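Brultach Bottled Cocktails: your questions

What is in the Brultach range?
There are three bottles at present: a rhubarb gin sour, a coffee and rum blend called Yorath, and a bitter orange spritz called Drasimico. All are mixed and bottled by us in batches of 101 litres.

Do I need to add anything?
The sour and the Yorath are ready to pour. Drasimico is stronger and needs topping up with soda water, one part cocktail to two parts soda.

How should I serve them?
Chill the bottle for at least 30 minutes. Shake the sour hard with plenty of ice and strain it into a small glass. Yorath can be stirred and served over one large cube.

Can I serve Drasimico at brunch?
Yes, many customers do. It goes well with pastries and anything buttery. Lowri Wynne, who writes our recipes, suggests a thin slice of orange and less ice than you would use in the evening.

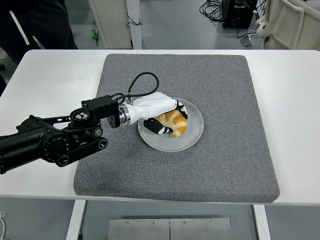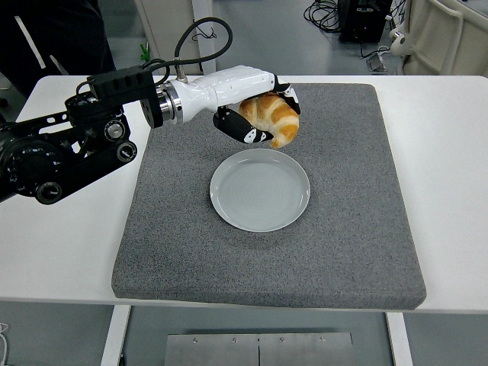 A croissant and a round white plate, in both pictures.

How long does an opened bottle keep?
Keep it in the fridge with the cap on tightly and finish it within 28 days. Unopened bottles are fine in a cupboard, away from sunlight.

Why is my sour cloudy?
The lemon juice settles over time. Turn the bottle over a few times before you pour.

Is there an alcohol-free version?
Brirel is our alcohol-free spritz. It goes on sale in January, in small bottles only. We made 1,481 for the first run.

Can I return a damaged order?
Keep the packaging and email Nobuhle Motaung in customer service with your order number. We will send a replacement or refund you. We can only deliver to adults, and the driver may ask for proof of age.

Page last updated 31/12/2025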